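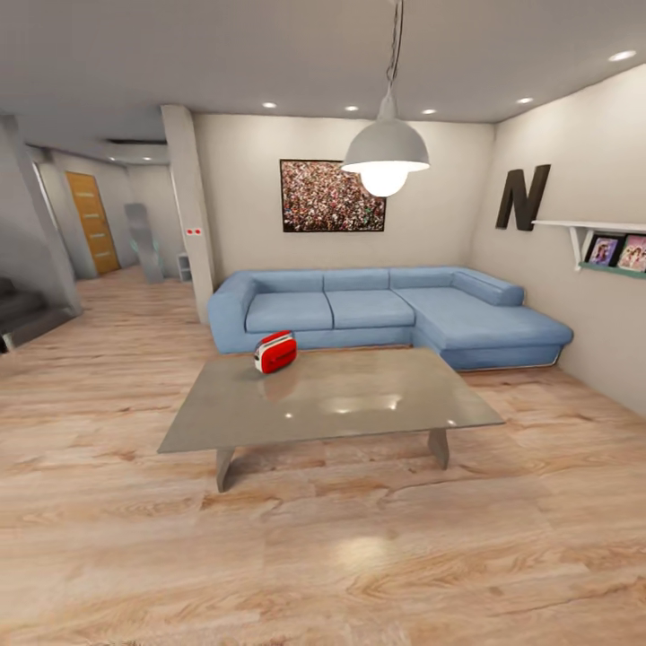
Chi-keung Leung wrote to me after the last post to say that sim episodes are free, so why complain about them. You press a key, you get another one, and if it's bad you delete it. He has collected a lot more of these than I have and I take the point, up to a point.

They aren't free to me. I spent most of July evenings driving a simulated arm around a simulated living room, and what I have is 900 episodes and a sore wrist. The machine time cost next to nothing. My time is the part that never gets onto the chart.

Some background for anyone who skipped the earlier posts. I'm using Jisen for the rooms and a small trainer called Nevex for the policy. The room I've used most has a gray coffee table, a blue sectional and a wood floor with a lot of grain in it. The task is to go to the red and white thing on the table. The policy gets the wrist view and the joint angles, and it's supposed to learn from me how to get there.

What bothers me is how little of that room ends up in the wrist view. People show the wide shot when they talk about their data, and I've done it too. Then you go look at what the learner is fed, and it's a lot of tabletop and wood grain.
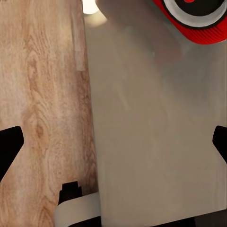
Wrist view, with the red object just getting into the corner.

I went back and sorted a batch of 100 by hand, only asking whether I could tell from the wrist view where I was headed. Plenty of them were fine. In the rest I knew where to go only because I had the room view open on my other monitor. The learner doesn't get my other monitor. So the example says "move right now" and gives it no reason to, and then I'm supposed to be surprised when it copies the move at the wrong moment.

The Nevex docs say to add more examples when this happens. Maybe. I added a pile of them and the loss went down and the arm went on doing the same dumb swing to the side. If the missing piece isn't in the input, I don't see how the next hundred helps.

Then there are stretches where the hand itself takes up most of the view.
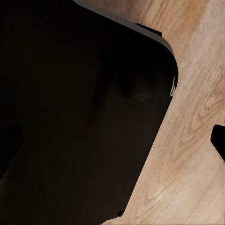
Chak-lun Tseng would keep all of those. The argument, as I got it over a long call, is that a real arm will have its view blocked too, and a learner that never saw a blocked view will fall apart the first time it does. Clean the set too hard and you've trained on a world with no bad moments in it.

I can buy that for a short stretch in the middle of a good run. I can't buy it for a whole episode, and the default filter in Jisen makes no distinction. It drops an episode if the arm hits a joint limit and keeps everything else. My pass was cruder and took 2 evenings: watch at triple speed, toss it if I'd lost the plot.

The other thing I keep running into is near-copies. I'd reset the room, drive in from the same side at the same height, and get a run that matches the one before it almost move for move.
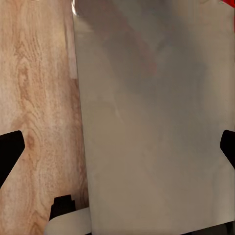 On the chart those count as separate examples, and I don't think they should. Roughly a third of my set is like this, and it's my own fault, because late in the evening I drive the way that's easiest for my hand. Whoever wrote the Zitska guide suggests shuffling the furniture to fix it. I tried. The coffee table moves, sure, but I still come in from the same side. What varies is the room, and what doesn't is me.

So I've stopped chasing a bigger number for now. Next I'm going to start the arm from 3 fixed poses I don't like, turn off the room view so I only see what the learner sees, and find out how many runs I can even finish. If I can't do the job from that view I have no business calling it a demonstration.

I'll post the counts, including if Chi-keung is right. The Cheung scenes are downloading and will have to wait.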